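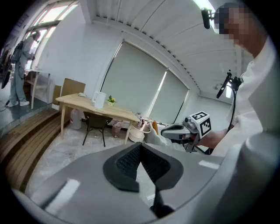 Parvaneh Azimi picked up on the second ring and asked if I minded her eating toast while we talked. I did not mind. I had been wanting to talk to her for months, ever since a neighbor handed me a loaf in a paper bag with "Flolstead rye, keep the crust" written on it in pencil, and I figured a person who writes instructions on a bread bag is a person who will have things to say.

She did. We were on the phone for most of a morning, and what follows is the part of it I could fit, with the stories about her aunt's goat left out, which hurts me a little.

Parvaneh grew up over a dry cleaner's in Kamcombe and came to baking late, after years of doing payroll for a company that sold gutters. "I was good at payroll," she told me. "I liked it. People always want me to say I was miserable and then bread saved me, and I have to disappoint them. I had a nice desk. I had a plant." What happened is that she moved to Flolstead for her husband's job, couldn't find a rye she liked within an hour's drive, and started making one at home on Sunday nights.

The first few were terrible. She remembers one in particular that she carried out to the back steps to cool and then forgot, and in the morning it was still there, and even the crows had left it alone. "Dense like you would not believe. I sawed it in half to see what was going on in there and it was gray and shiny, like putty. I called my mother and she laughed so long that I put the phone down on the counter and went and did the dishes."

The trouble, she says, was that she was treating rye like wheat. She kneaded it and kneaded it, waiting for it to go smooth and springy the way white dough does, and it never would. "Rye is a paste. You stir it, you let it sit, you scrape it into the pan with a wet spatula and you leave it be. I fought with it for an entire winter before I understood that." These days her basic loaf takes 600 grams of flour, a sourdough starter she feeds before bed, salt, water, and a spoonful of dark molasses that she went back and forth on telling me about. She bakes it hot for the first 20 minutes and then turns the oven down to 380 and goes off to do something else, usually the crossword.

I asked about the starter, and she got very cheerful. It came from a woman in Villham who was moving overseas and couldn't take it with her, and it lives in an old pickle jar on top of the refrigerator (you can still smell dill, she swears, if you put your nose right in). She doesn't fuss over it. "I've forgotten it for a week and a half and it was fine. It had a layer of dark liquid on it and it smelled like nail polish, and I poured that off and fed it and by supper it was bubbling again. People write to me in a panic because they missed a day. I tell them, go to bed."

People do write to her, quite a lot of them. She had sold at the Saturday market in Flolstead for six years, 6 dozen loaves on a good week, and in January she started a little newsletter with a recipe in it, mostly to save herself repeating things across the table with a line forming. Now, with so many folks at home and looking at a bag of flour, the letters have picked up. Some want to know about flour they can't find in the stores. She tells them to use what they've got, and that half rye and half whole wheat makes a perfectly good sandwich loaf that children will eat.

Not everything works out. She's been trying to make a caraway cracker for longer than she'd like to admit, and it keeps coming out either tough or burnt at the corners. Her husband eats the failures with sardines and is very polite about it. She also had a whole season of gummy bottoms, which she blamed on her oven, then on the weather, then on a set of new Aoki loaf pans that she had been so pleased to buy. "I was slicing it warm," she said, and I could hear her putting her toast down. "I was giving everybody this advice, wait until the next day, wait until the next day, and then going into my own kitchen and cutting it an hour out of the oven. You have to let it sit. Wrap it in a towel and go away."

I confessed that I had eaten half of my neighbor's loaf standing up, in my coat. She wanted to know if I'd kept the crust, as instructed, and I had to tell her I hadn't known what I was keeping it for.

"Soup!" she said. "You dry the ends out and grate them into onion soup. It thickens it up and turns it a beautiful brown. Next time, save me the trouble of writing on the bag."

Her newsletter goes out every other week. The next one is the onion soup.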